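Search this site
Enter keyword
Go

Lucero Three-Step Acrylic Riser: Review After a Season at the Counter

May 8, 2016

I run the refreshment counter at a small community theater in Stostthorpe. It opens an hour before curtain and again at intermission, and the whole operation is one table, a cash box and a coffee urn. Intermission lasts 20 minutes. Anything that slows the line costs us sales, so I pay more attention to display stands than most people would think reasonable.

For years we sold candy out of the cartons it came in, with the front flaps torn off. It was free and it worked, up to a point. People at the back of the line couldn't see what we had, so every customer got to the front and then started deciding. Last fall I bought a Lucero riser to see if that would change.

The riser is clear acrylic, stepped, with a lip along the front of each shelf. It comes in one piece, so there is nothing to assemble. Mine arrived with a protective film on both sides that took most of an evening to peel. Start at a corner with a fingernail and don't use a knife. I used a knife, and there is a scratch on the side panel to show for it.

The lips are the best part of the design. They are tall enough to hold a candy bar on its edge and low enough that the name still shows. Packages that stand up on their own do well too. Bags of chips don't. They slump forward and end up on the shelf below, and after two weekends I went back to keeping chips in a basket.

It is steady when loaded. Empty, it slides if you bump it, and the feet that come with it are thin plastic dots that fell off by the third show. I replaced them with rubber ones from the hardware store and haven't had trouble.

Cleaning is the weak point. Acrylic picks up dust and fingerprints faster than anything else on the counter, and paper towels leave fine scratches. A damp microfiber cloth with a drop of dish soap is fine. Stay away from window spray with ammonia. The inside corners, where the shelf meets the lip, hold crumbs and need a cotton swab now and then.

I also tried the Grolby wire rack, which folds flat and weighs less. It's the better choice if you have to carry everything home after each show. Small bars fall through the gaps, though, and the black wire hides the wrappers from the side.

As for layout, I put the full-size bars on the top step where they can be read from farther back, and leave room on the table for a flat tray.
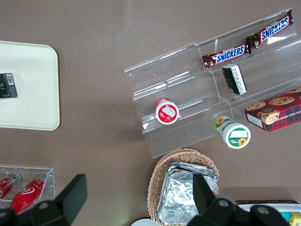

Upendo Gachanja wrote in to say that the angle matters more than the height. At the Flelen hall they had the riser square to the front edge for a whole season, and people coming from the coffee side never looked at it. They turned it toward the door in May and the top shelf has been selling out first. She also wants a wider model, and so do I.

Did it speed up the line? Yes, a little. People have mostly made up their minds by the time they reach me, and I get fewer questions about what's in the cartons. The bigger change came from rounding all our prices to the dollar, which I should have done years ago.

I paid full price and would buy it again for a counter that stays put. If Lucero fixed the feet - and printed a warning about the film - I'd have very little to complain about. 4 out of 5.

Related reviews
Grolby Folding Wire Rack
Coffee Urns for Small Halls
Cash Boxes With Coin Trays: Which Ones Last
Folding Tables Under 60 Dollars
Ticket Spikes and Other Ways to Keep Orders Straight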